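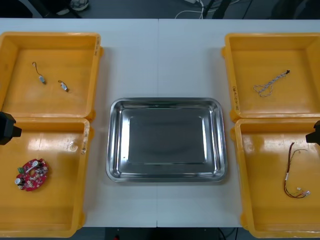
Yellow bins and the steel tray on the white table.

December

Third day of mixing and my ears have gone flat. Started at ten, stopped at half past six, and in that time we finished one song and undid another. The finished one is Cestonden. It was always going to be the opener, so I'm glad it's out of the way, but I had hoped for two.

The trouble was the second verse. I sang it in October with a cold coming on and there is a thickness on the word "river" that I can't stop hearing. Ginette says it's the best take on the record and she won't let me do it again. We argued for most of an hour. In the end we left it in and turned the organ up a bit, so neither of us got what we wanted.

Lunch was soup from Gagnon, eaten on the stairs. They'd run out of bread.
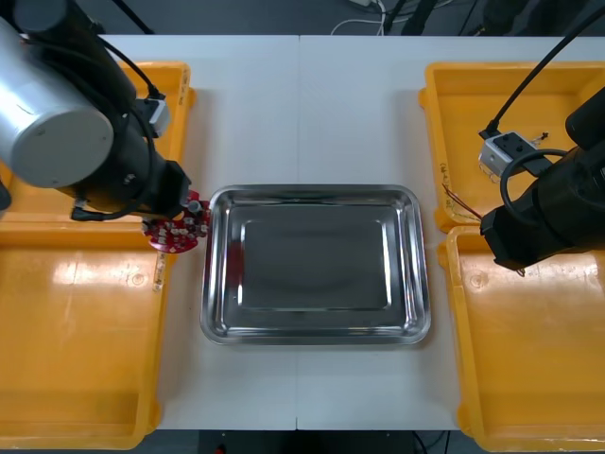

Words by Ginette Ouellet's bass player, who also sings

Afternoon went on Cleva. I wrote it on a four-string guitar at my sister's flat, and it still sounds like something with two strings missing. We tried it with drums all the way through, then with drums from the second chorus, then with none. None was best. That means Skonel is now the only loud song on side two and it will have to move, or people will think the record has stopped and started again.

I wrote out three running orders on the back of the tea box. The third is nearly the same as the first. Side two comes out 59 seconds longer than side one whichever way I do it, and the pressing plant doesn't care, but I do.
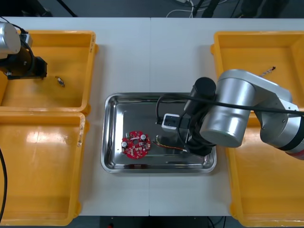
The Skonel Band - diary pages

Evening. Went over the money after tea. We are having 500 copies made, 12-inch, black, plain inner sleeves. The deposit was paid last month and the balance is 1269, due before they cut anything. I have most of it. The rest will have to come from the two shows in the new year, and one of those is a share of the door, so I'm not counting on it.

The sleeve proof came as well. The green is darker than on my screen and the lettering on the spine is too small, but I can live with the green. I've asked for the spine to be done again. 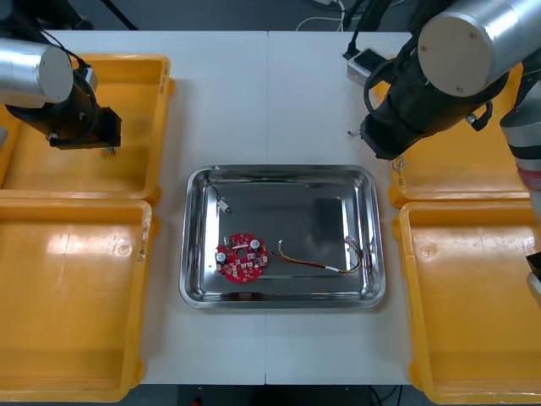 Ginette rang at nine to say she'd listened to Cestonden in the car and the organ was too loud. I said I'd listened to it in the kitchen and it was too quiet. She is going to send both versions over and we'll pick one in the morning, before we've had a chance to talk about it.

I played the old demo of Skonel after that, the one with the tambourine falling over at the end. It's faster than the new one by a fair bit. I'd forgotten we used to play it like that - I think we slowed it down for the first tour, when the drummer had a bad wrist, and never put it back. Too late to record it again now. We could play it at the old speed live and see if anyone minds.

Need to buy strings. Need to ring the plant about the spine. Bed at eleven.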